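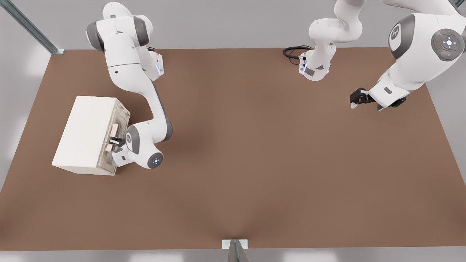
I've been chewing on the Stoltgate mess for a month now and I still don't buy the report.

Short version for anyone who missed my September post: we trained a two-arm setup to pull a wooden block out of a box with a clear end panel. All of the practice was in simulation, 3,000 attempts, and the success rate looked lovely. Then it went onto the real cell at Stoltgate and the left arm pushed its fingers straight into the panel. It kept pushing. By the time somebody hit the stop, the panel had a crack from corner to corner and one finger was bent.

The report calls this a "perception edge case." Clear plastic is hard to see, cameras struggle with it, lesson learned, order a new panel. Fine, clear plastic is hard to see. But why did the arm keep going once it was touching something? That's a force limit, and it has nothing to do with eyesight.

So I went back through the simulated runs. I pulled 315 of them and watched the fingers instead of the score. In 47, the gripper was up against the clear face well before it had any business being there, and in 29 of those the tips slid partway through it. The simulator let them. The block came out, the run got a green check, and the arm learned that the panel was more of a suggestion.

I raised this and was told the contact settings came from the Skumitz template and "have always worked." Always worked on what? As far as I can tell the template was made for open bins.

The other thing that bugs me is the right arm. It was parked for the whole task, so it got left out of the safety check — both arms share a table, and a hard shove from one could easily have ended up in the other.

The fix on offer is a strip of colored tape around the panel so the camera can find it. I've asked for a lower force limit and a rerun with proper contact before anyone powers up the left arm again. So far I have the tape.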